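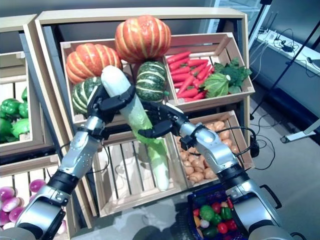
## Where the Catacutan app stands

Hi Rhea! January was a good month for us: 3694 students have now installed it, and 2515 opened the timetable at least once.

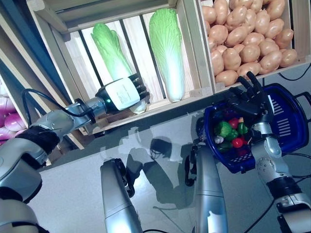
## Still open

Library login keeps dropping on older phones (Chaiwat has 49 reports in his pile, poor guy). I'd like to fix that before we touch the shuttle map.

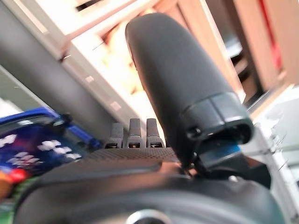

*Gripper finger, close up.*

Hustwood campus wants in too, starting with 200 freshmen. 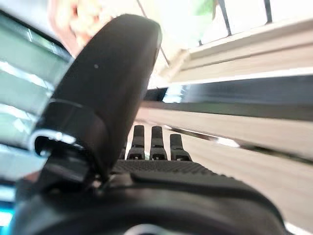 Push alerts go live next, once Divina signs off on the wording. For unread grades I want a small light gray dot on black, much like the one on that thumb, and no more red badges!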